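Room for a cart: an office manager on keeping a shared floor tidy

Durby, August 9, 2022

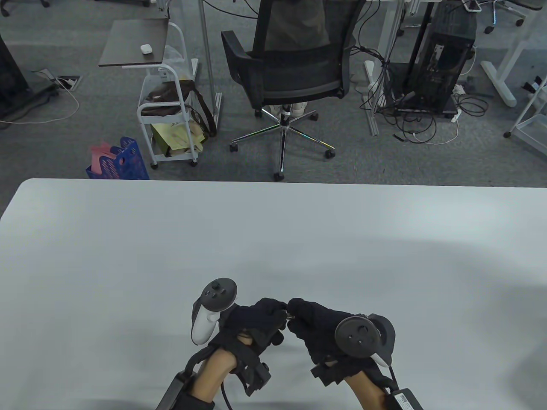

The office manager at Dobson has looked after the second floor of the Sarunow building since the firm moved in. Her job covers the lease, the post, the cleaning contract and, as she puts it, "everything that ends up on the carpet". She agreed to talk about the last of these.

The floor measures 231 square metres. It was let as one open room, with sockets set into the floor and no built-in cupboards. "We had desks and chairs on the first morning and nowhere to put a coat," she said. "People put their bags by their feet. By the end of March you couldn't get a vacuum cleaner between the rows."

Her first plan was a wall of lockers. The quote from Tisov came to 2,853 euros, fitting included, and the landlord would not allow anything to be screwed to the walls. She bought carts.

"A white metal cart on wheels, with a wooden shelf on top. The shelf is for small things, earbuds, keys, glasses. Bags go inside the frame. Paper bags go at the bottom, where they won't get knocked off."

She is less fond of the plastic baskets. They were meant for paper waiting to be recycled, and they do get used for that, but they stand on the floor and get kicked. "I bought blue ones so people would see them. They still walk into them."

Cables are the other complaint. The floor outlets are where the builders left them and the desks are not always nearby, so leads run across the carpet. She has tried rubber covers, which curled at the ends, and tape, which left marks. At present she asks people to keep computer towers next to an outlet and to run any spare lead along the skirting.

The chairs have given her the least trouble. They are black mesh with armrests and castors, and she would order them again. "The mesh doesn't hold crumbs. Turn it over twice a year and pull the fluff out of the wheels, it takes two minutes."

The big tables are kept clear of personal things, and that rule she does enforce. White tops show every mark, so they are wiped at the end of the day with a damp cloth and washing-up liquid. Mugs go back to the kitchen.

Asked what she would change, she mentioned hooks. A freestanding coat rail is on order for the corner by the lift, and she expects it to be full by the first cold week.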